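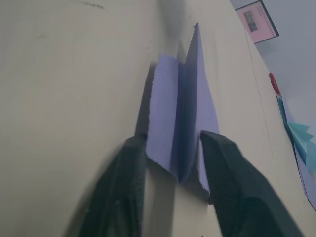
*Lavender paper, folded the long way, poking up out of a narrow slot.*

# Why does a fold make paper stand up?

Quick one today - you need one sheet of paper and your hands. Any color. Ours is lavender.

Hold the sheet flat by one short end. What happens? Flop. The other end droops right over. Paper is thin, so it bends super easy.

Now fold it down the middle the long way. Press hard on the crease. Open it halfway so it makes a V. Hold it by the short end again.

No flop! (Or only a little one.)

Same paper. Same weight. You didn't add any glue or tape or anything.

## So what changed?

The shape. To bend a flat sheet, you only have to bend something very, very thin. But a V is taller than it is thin. To bend a V, you'd have to stretch some parts of the paper and squash other parts, all at the same time. Paper hates being stretched. So it pushes back.

Grown-ups call this being **stiff**. Stiff things don't bend easy.

Look at the lavender paper again. See the dark part down the middle? That's the inside of the fold, where less light gets in. The pale parts on the sides are called flaps. Two flaps and one fold - a V.

## What about more folds?

Fold back and forth, back and forth, like a paper fan. That's called an **accordion fold**, after the squeezy instrument. Lots of little Vs in a row.

Try the bridge test:

1. Put two books on the table with a gap between them.
2. Lay a flat sheet across. Put a coin in the middle. Splat.
3. Fan-fold the same sheet and lay it across again, with the folds going from book to book.
4. Add coins one at a time. Go slow.

At the Zundcombe kids club the best bridge held 14 coins. The flat one held none. Can you beat 14? Thicker paper is aloud, but tell people you used it.

## Paper in a slot

A slot is a long skinny opening. Mail goes in a slot. Coins go in a slot. Toast, sort of.

Try pushing a floppy flat sheet into a slot from far away. It crumples. Now try a folded one. Much easier to steer, right? Hold it near the slot too - a short bit of paper bends a lot less than a long bit.

Need a slot? Ask a grown-up to cut one in an empty cereal box. Scissors are sharp, so don't do that part alone.

## Torn edges

Edges can get raggedy. The lavender paper has some edges like that. Rip a scrap paper and look really close. See the tiny fuzz? Those are **fibers**, little threads mostly from wood, all tangled and pressed together. Tearing pulls them apart. Scissors chop straight thru, so you get a smooth line.

## Where else are there folds?

- Cardboard boxes. Peel one open and there's a wavy layer hiding inside.
- Metal roofs with bumps
- Some leaves! Palm leaves have folds
- Potato chips with ridges

Go look in your kitchen. Up to 9 minutes of hunting, then come back and draw what you found. Put the V in a bright color so it shows.

**Words to keep:** stiff, flap, accordion fold, fibers

Next time in the Plonelano pages: tape. Why is it sticky on only one side?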